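Home Issues Authors Search

4.2 Comparison of fingertip profiles near curved stone

The second set of trials compared two gripper variants, Kikley and Galindo, on the same arm and under the same controller. Both use black fingers and share a parallel drive; they differ in tip taper and pad stiffness. Wrist camera video was recorded throughout at a fixed exposure. Of 3,233 approach attempts, 1,446 ended with a fingertip within 3 mm of a stone surface, and only these were kept for the contact analysis.

Close approaches are difficult for the wrist view. Pale, mottled stone offers weak local contrast, and a strong light source adds a diffuse highlight in which surface texture is lost (Figure 7). Dark fingers against a dark feature pose a second problem – the segmentation step tends to merge the two into one region.

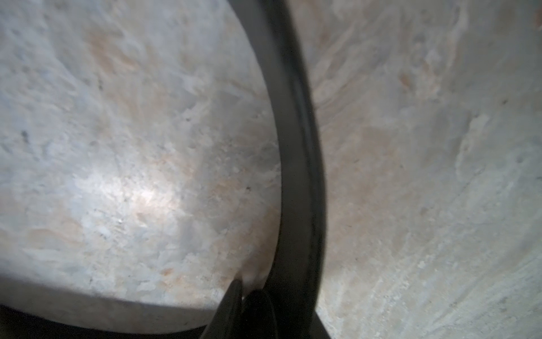 Figure 7. Wrist camera view of the gripper fingers at the base of a curved black band between two pale stone surfaces. The tapered tip touches the stone left of the band.

We reviewed the retained attempts by hand. In 53 of them the Jellico tracker placed the tip on the wrong side of a dark boundary. Raising the contrast threshold removed most of these errors but delayed contact detection for the softer Galindo pads. The Kikley fingers were less affected, and their settings were left unchanged for the trials in Section 4.3.

Contact: Ximena Valdovinos, Reltport Robotics Group
Back to top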